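Trullcombe Community Support
Simulation and Effects > Rigid Bodies

Objects sink into a thin collider after caching

Posted by ultach_rigging_dept

Our department is preparing a shot in which ceramic dishes are dropped onto a shelf. The shelf is a thin slab that has been modeled to scale. When the simulation is played live in the viewport, the dishes land and settle as expected. When the same setup is written to a cache and read back, several of the dishes sink into the shelf over the first 20 frames after contact, and one of them passes through it entirely.

The following has been attempted. Substeps were raised from 2 to 4, which delayed the problem but did not remove it. The collision padding was increased, but the dishes then hovered visibly above the surface. The shelf was replaced with a thicker box, which worked; however, the thicker box is visible from the underside and cannot be used in the final shot.

We would be grateful for advice on whether this is a known limitation of the cache, and whether there is a recommended setup for thin surfaces. The scene is in meters and no forces other than gravity are applied.

Posted by Bako Technical Office

The cache is unlikely to be the cause. Please compare the substep value on the solver with the value on the cache node. The cache node carries its own setting, and it overrides the solver whenever a file is written. If it has been left at its default, the file is being computed with fewer substeps than the live version, and a thin slab is the first place where the difference will show.

Regarding the thicker box, it does not need to be visible. The usual arrangement is as follows:

Keep the thin shelf as the render geometry and remove it from the simulation.
Add a box whose top face lies exactly level with the top of the shelf, and extend it downward only.
Set the box as a static collider and turn off its render flag.
Return the padding to its original value before running the simulation again.

The dishes should also be checked. If they are concave and the collision shape is set to convex hull, each dish is treated as a solid lump, and small items placed inside it will be pushed out. Convex decomposition is slower but gives a correct interior. On our own dish models 18 pieces were sufficient, and a higher number made no visible difference.

Delete the old cache files before writing new ones. The reader will otherwise pick up any frames that were not overwritten.

Posted by clilo_user

We had the same fault with plates in September. Raising the friction solved it for us. We did not test anything else.

Posted by ultach_rigging_dept

Thank you for both replies. The cache node was indeed set to its default value. With the two settings matched and the hidden box in place, the dishes remain on the shelf for the full length of the shot. Friction was left unchanged. The convex decomposition will be reviewed separately, as the dishes in this shot are empty. This thread may be marked as resolved.
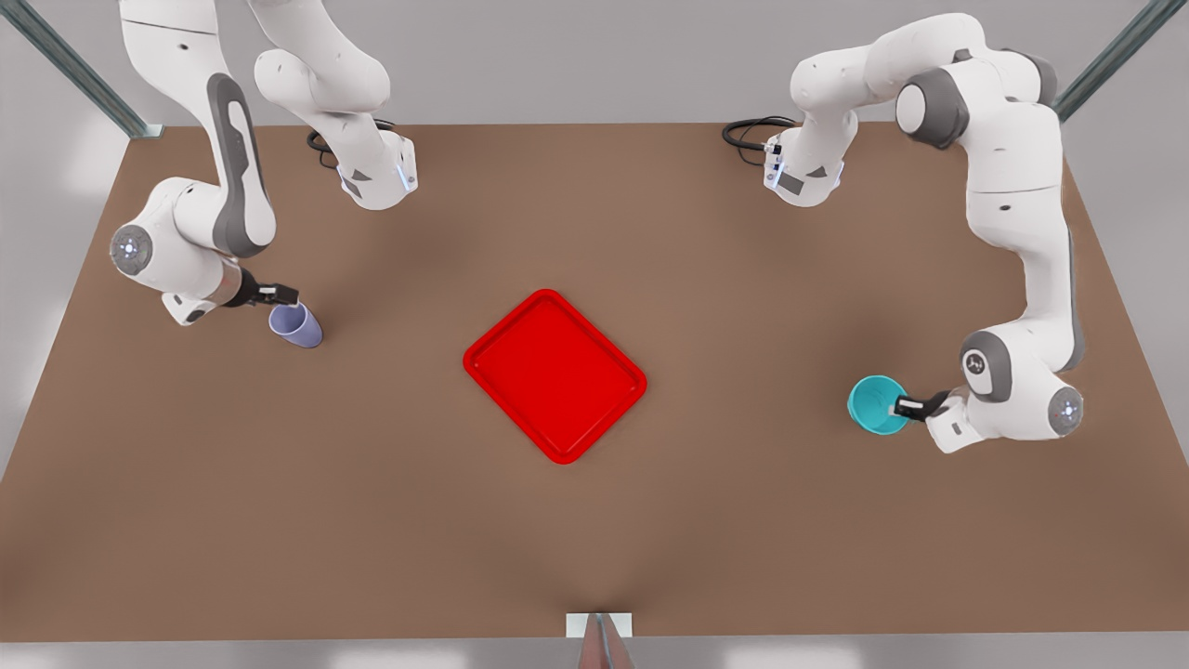
Simulated tabletop with a red tray and two robot arms, each holding a small cup.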